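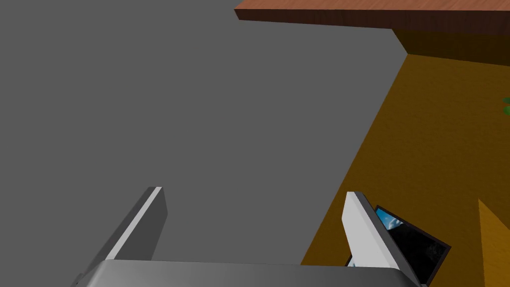 I get asked a lot whether robots can do the housework yet. My favourite reply is to sit the person down and let them find out, and with a simulator and a free weekend you can do it without buying any hardware. You pick a few chores, write down what "done" means, let the robot have a go and keep score. It's great fun, and you'll look at your own kitchen differently afterwards.

This guide is for beginners. You need a computer with a decent graphics card, enough patience to install things twice, and a bit of Python if you want to change the scoring. I use Prutov for the simulator and the Flamora room pack for furniture and objects. The steps should carry over to other set-ups with different button names.

Last updated 2025-08-28, mostly to fix the bit on time limits.

## 1. Choose chores a person would call boring

Start with jobs you do without thinking. These are the ones I'd put on a first list:

- pick a utensil up off a table
- put it in a drawer or a bin
- move a cup from one surface to another
- push a drawer shut
- wipe a marked patch of bench with a cloth

Leave folding laundry for much later! Soft things are hard to simulate well and hard to grip well, so a failure could come from either side and you won't know which. I lost most of January to a tea towel.

Try to have at least one chore that you're sure will work. Pushing a drawer shut is mine. If the robot can't manage that, something in the set-up is probably broken, and it's better to find out before you've run everything else.

## 2. Write the finish line before you press go

This is the step people skip, and I skipped it too. "Tidy up the spoon" sounds clear until you watch a robot knock the spoon onto the floor and the table is, strictly speaking, tidy.

For each chore, write three short lines:

1. Where things start.
2. Where they have to be at the end.
3. What counts as a foul.

My lines for the utensil job look like this:

```
start: utensil lying on the table, gripper open above it
finish: utensil held clear of the table for two seconds
fouls: utensil on the floor; arm hits the table; time runs out
```

I keep these in Listley so they sit next to the results, but a text file is just as good. Read them aloud to somebody who hasn't been following along. If they ask "do you mean...?", rewrite the line.

## 3. Load the room and have a look around

Open Prutov, choose **New world**, then **Import pack**, and point it at the Flamora folder. Pick a furnished room and not the blank test floor. I feel strongly about this. A robot that works above an empty plane may do badly as soon as there are chairs, walls and other clutter behind the table, and homes are full of that.

Once the room loads:

- Check the table height. Flamora tables come in at different heights, and if the arm can't reach the far edge you want to know now.
- Turn on physics and wait a few seconds. Objects that were placed slightly inside each other will jump apart.
- Save the world once everything has settled, and always start from that save.

Next, go to **Cameras** and switch on the view that looks along the gripper. You can score a run without it, but you'll have a terrible time working out what went wrong. A side view tells you that the arm missed. The gripper view shows you how it was lined up when it did.

## 4. Do it by hand first

Before you let any trained controller near the table, drive the arm yourself. Prutov lets you use a game controller, and the keyboard works in a pinch.

You will be bad at it, and that's the point of the exercise. Your own hand feels its way onto a spoon handle without any help from your eyes. Driving two stiff fingers on a screen, you have to think about every part of the movement: how far down, which way to turn, whether both sides are clear, when to close.

Try to stop just before closing and look at what you've got.
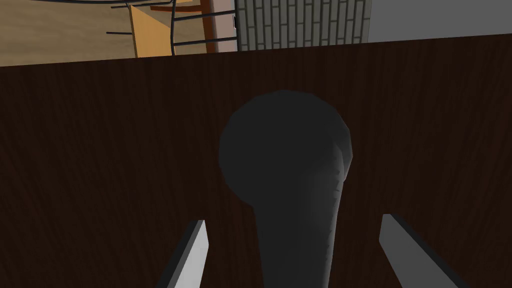
*One finger on each side of the handle, with open space left and right. Nothing is gripped at this point.*

I love this moment in a run. All the hard deciding is in the approach, and it's where you can learn the most about whether your set-up makes sense. Ask yourself:

- Are the fingers pointing along the handle, or across it?
- Is there room on both sides?
- If the fingers closed now, would they meet the handle or the air above it?
- Would the heavy end swing down once it was lifted?

That last question catches a lot of people. Spoons and ladles carry plenty of their weight in the head, and a grip well down the handle gives the head a lot of leverage. In a simulator the friction setting decides whether the thing holds or pivots, so look up what yours is set to. Please don't crank it up until everything sticks. You'll get lovely scores and learn nothing.

Keep going until you can finish the utensil job by hand. It took me 23 tries, and I cheered out loud.

## 5. Let the controller try

Now hand over. I've been running a small controller called Xue, which takes the camera views and a short instruction and sends back arm movements. Load it under **Agents**, type the instruction in plain words, and run one attempt while you watch the whole thing.

One attempt only! It's tempting to start a big batch and go to bed. Watch the first one for these:

- **The arm doesn't move.** The controller and the simulator may disagree about units. Check metres against millimetres.
- **It moves beautifully in the wrong direction.** A camera is probably flipped or plugged into the wrong slot.
- **It hovers and shivers over the object.** Check how often the controller is being asked for a new movement. Mine settled down a lot when I slowed this.
- **It closes early.** Look at the gripper view again and compare it with where you stopped in step 4.

When one attempt looks sensible, win or lose, run the batch. Change the starting position of the object a little each time. If it's always in the same spot you're testing memory.

## 6. Set a fair time limit

My first limit was far too short and I blamed the robot for it. Aurélien Vasseur read my notes and asked why so many failures ended with the gripper still on its way down, and he was right to ask. The controller was fine, I was just pulling it off the table early.

The way I do it now is to look at the slowest attempt that succeeded with no limit at all, then set the limit a touch above that. For the utensil job the slowest success took 321 steps, so I set the limit to 327. Do this separately for each chore. Wiping takes far longer than lifting, and one limit for everything will punish the slow jobs.

Keep a note of the time in your results as well. A robot that clears a table in ten minutes may still be useful to somebody who can't do it themselves, and a plain pass or fail hides that.

## 7. Score it, and keep the near misses

I ran 225 attempts across my chore list and gave each one of four marks:

| Mark | Meaning |
|---|---|
| Done | reached the finish line, no fouls |
| Messy | reached it, with a foul along the way |
| Close | lined up properly, then lost it |
| No | never got near |

The "Close" pile is the one to spend an evening with. Replay those in the gripper view and write a few words on each. Patterns show up quickly. Mine were mostly handles that turned between the fingers during the lift, followed by a smaller group where one finger came down on top of the handle.

If you only keep pass and fail, all of that ends up in the same bucket as the attempts where the arm wandered off toward a chair.

## So, can they do the chores yet?

In my simulated room: some of them, some of the time, and that already makes me very happy. Closing a drawer was dependable. Picking up a single object from a clear bit of table went well when the start position was close to what the controller had seen before. Putting it away afterwards was much shakier, and stringing several jobs together was hard going, as one crooked grip at the start spoiled everything behind it.

Please be careful how you pass your own results on. A simulator gives you perfect lighting if you ask for it and a table with no crumbs. It won't tell you what happens with a greasy ladle or a cat. I'd treat a good score as permission to try the real thing slowly, with a hand on the stop button, and a bad score as a cheap lesson.

## Things to try next

- Swap the table for a darker or lighter one and rerun the same chore. With a dark utensil on a dark top, see whether the approach gets worse.
- Turn the object by a quarter turn. It's surprising how much this can change.
- Put a second utensil beside the first and name the one you want in the instruction.
- Dim the room lights one notch at a time and note where it starts to struggle.
- Ask a friend to write the finish line for a chore you've already scored, then score it again by their rules.

If you get the drawer job and the utensil job working back to back, without resetting the room in between, send me the replay. I'd love to watch it.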